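Courses > Automation in Daily Work > Unit 4 > Handout

We use cookies to remember your language and your login. Accept / Settings

Unit 4: Picking things out of a bin. Can a machine do this chore yet?

Please read before the session and bring your notes from Unit 3.

1. The chore

A person who tidies a drawer does not think about the hand. The person sees a cup, takes the cup, and puts it in its place. For a machine this one act is divided into several problems: to find the object, to choose where to hold it, to close the fingers with the right force, and to lift without pulling the neighbor along. In a factory the parts are usually the same, and the problem becomes much easier. In a home almost nothing is the same.

2. Which objects are hard

Clear plastic is hard for many depth cameras, because the light passes through or comes back in a wrong direction. Soft toys change their shape when they are pressed. A long tool must be held near its center of weight, or it will turn in the grip. A cup offers a thin rim, which is good for two fingers but bad for suction if the cup lies on its side.

3. Numbers from the Bolora exercise

In November the Bolora workshop made 1000 picks with mixed household goods. Of these, 225 failed at the first try. Students often say that this is a good result. Please compare it with a kitchen: would you keep a helper who fails so often with your dishes? The Hemmin exercise used only boxed goods, so do not put the two results in one table.

4. For discussion

Write half a page on one of these questions.

Who should decide that a pick has failed, the machine or a person?
Is it fair to arrange the home so that the machine has less difficulty?
Which chore in your own workplace is closest to bin picking?

The Alico reader, chapter 4, is useful for the second question. Mixed goods in a bin look like this:

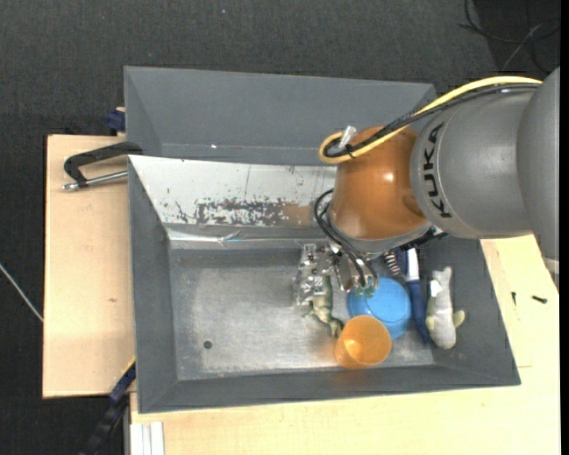 Two remarks came back on the draft of this handout. Cloltlow wrote that the fair comparison is with a tired person at the end of a shift, and asked that we also give the time for each pick, as a slow machine which never drops a cup may still be of no use in a shop.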